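Refilwe Van der Merwe
Nov 19, 2020

Notes on teleoperating an arm in sim for demonstration data. Posting as a thread so I can link people to it and stop retyping it in chat.

1/ Setup: one arm, parallel gripper, simulated tabletop. The operator drives the gripper with a handheld 6-DoF controller. Our teleop layer is called Detitix. It maps hand motion to gripper motion and logs everything at the control rate.

2/ The mapping is relative, with a clutch. Hold the side button and the arm follows you. Let go and it stays put while you move your hand back to somewhere comfortable. We tried absolute mapping first. Operators ran out of arm before the robot did.

3/ Translation scale is 1:1 for the approach and drops to 1:3 when the trigger is half pressed. Rotation is always 1:1. Scaling rotation made two out of three people overshoot, me included.

4/ The first full batch is 1,000 demos on a cluttered table. Short tasks only: pick one named object, lift, set it down in open space. 21 task variants. Object poses are resampled on every reset.

5/ Physics settings matter more than I expected. Long linked objects are the worst case. If the joint damping is too low, the chain keeps twitching after reset and the first second of every demo is junk. We now let it settle before the operator gets control.

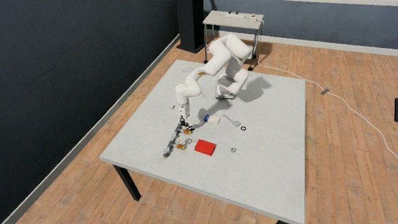

Do you need a skilled operator to collect usable demos?

Two hours of practice is enough for single-object picks. Past that point the differences between people are mostly speed. Tasks with a second contact, like sliding something to an edge before grasping, take longer to learn and I would keep those for whoever has the most hours.

6/ Straight-down grasps are easy to teach and the policy copies them well. The trouble is that operators then use them for everything. For flat tools I ask for the wrist to be rotated before descent — otherwise you get a lot of late corrections right above the table, and the policy learns to hover.

7/ On hovering: people pause to think. The log doesn't know that. We trim any stretch where the commanded velocity is near zero for more than half a second, unless the gripper is opening or closing. 13 demos in the pilot were mostly pause. Threw them out.

8/ Keep the failures. A dropped object followed by a second attempt is useful if you label it. Detitix has a footswitch for this: one tap marks a recovery, two taps discards the episode. I have discarded good episodes by accident. Put the discard on a long press if you build your own.

9/ Shadows stay on in the operator view. I turned them off once to get the frame rate up and grasp height errors got visibly worse. On a flat monitor the gripper shadow is most of your depth cue.

10/ We also compared against kinesthetic teaching on the real arm (pushing it around by hand in gravity comp). Better contact feel, much worse camera data, as your own hands are in every shot. Fine for trajectories, not great for anything that learns from pixels.

11/ Storage: joint states, gripper width, controller pose, clutch state and sim state. No video is saved during collection. Images get rendered afterward from the sim state, so we can change the camera or lighting without asking anyone to redo anything.

12/ Record the clutch state even if you don't think you need it. We left it out of the pilot and couldn't tell a deliberate stop from someone repositioning their hand.

13/ Next is a run of 3,000 with two operators working in parallel, same reset distribution, plus a held-out set of objects. The conversion script goes in the Dewan repo when I've cleaned up the paths. It assumes quaternions are w-first. Check yours.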